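Lornport Savings and Loan Circle – minutes, March 2019

Chair: Shobha Suvarna. Notes typed up fast, corrections to me before the next one please.

Opened a bit late, heating off again. Minutes from February read and passed, no changes.

1. Loans out
Skinside (soap and hand cream, two sisters) – first loan, 900, for jars and a label printer. Paid back in full, last payment came in early. They want to come back for a second one. Agreed in principle, form still to come.
Jundska bakery – 2000 for the oven. Missed the February payment, made it up the week after along with the regular one. Shobha spoke to them, slow month, school vacation. No late fee this time. Note goes in the file.
Thomas Street repair stall – asked to move payment day from the 1st to after market day. Agreed.
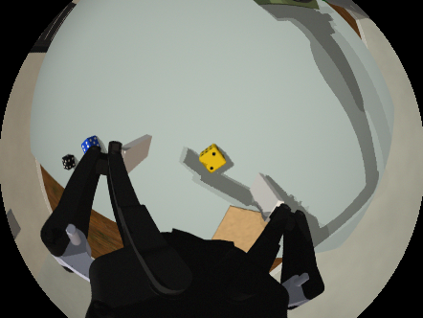
Can a member take out a second loan while the first one is still open?
Only if the first is more than half paid off and no payment has been missed in the last 5 months. Otherwise the new request waits. This was asked from the floor and Shobha read the rule out loud, page 2 of the handbook.

2. New requests
Three in. Fabric for a sewing business – approved, smaller amount than asked, can come back for the rest. Used freezer – held over, need a written price from the seller. Fishing nets – approved, two members to co-sign, names by next meeting.
Long talk on wether co-signers should have to come in person. No vote. Back on the agenda next time.

3. Dues
Stay at 35 for the year. One against, wanted it lower for new members. Suggestion to let new people pay in two parts – carried. 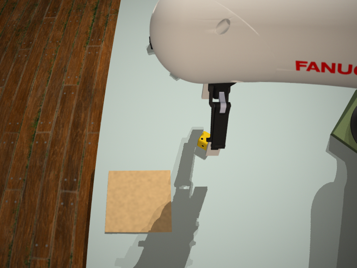 Dues can be paid at the door or by bank transfer, put your name on the transfer or it can't be matched up. There's one payment from February with no name on it, still sitting there. If it's yours speak up.

4. Bookkeeping class
Evening class for borrowers, cash book and simple pricing. Skinside offered to talk about how they set there prices. Room to be booked, date not fixed – Shobha to call round.

5. Other
Spare key to the filing cabinet is missing. Handbook needs reprinting, old phone number on the back page.
Next meeting same room, same time. Bring payment books.

Closed 8:40.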